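Aug 2, 2018
By Chukwuemeka Adebisi and Nkechi Nwosu
7 shares | 5 comments

3. Waiting and walking at the packing hall

3.1 Setting

The study was carried out at Vutwood, a firm that packs dried fruit and nuts for small grocers. Most of the packing staff had been there for more than a year when we began. Orders arrive from the office on paper slips, are filled at the benches and leave through the loading door at the far end of the hall. The firm handles roughly 2,000 orders in a normal month, and more before public holidays.

We were interested in how people at neighbouring benches share work when no supervisor tells them to. Earlier writing on small workplaces has mostly looked at pay and shift length. Far less has been said about the short favours that pass between workers during a shift, such as fetching tape, finishing a tray for someone or taking a slip that has been sitting too long.

Twenty-two packers agreed to take part. Each kept a pocket diary for five weeks and wrote down any help given or received, with the name of the other person. We also sat in the hall for part of most shifts and made our own notes. The two records were compared at the end of each week by the second author.

Belts are in common use in packing work, and the term is used in this paper for any flat moving surface that carries goods between two people (Figure 3). Where a packer spoke of "the line", we took this to mean the belt and the benches on both sides of it.
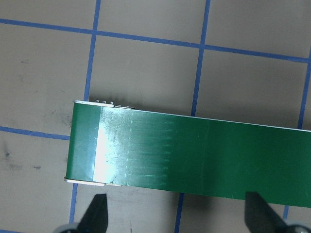
Figure 3. A green conveyor belt.

3.2 Who helps whom

The diaries show that help went mostly to the nearest person, whether or not the two were friends. Packers who sat together at lunch but worked at opposite ends of the hall hardly ever named each other. When Vutwood moved two benches in the third week, the names in the diaries changed within days.

Seven packers wrote that they had stopped asking a certain colleague for help after being refused once. In our own notes these refusals looked minor, and in most cases the colleague had been busy with a late slip. The person refused tended to remember it for the rest of the study.

New starters gave more help than they received. One wrote that she did not yet know what it was all right to ask for. We return to this point in Section 4, where the diaries are set beside the interviews.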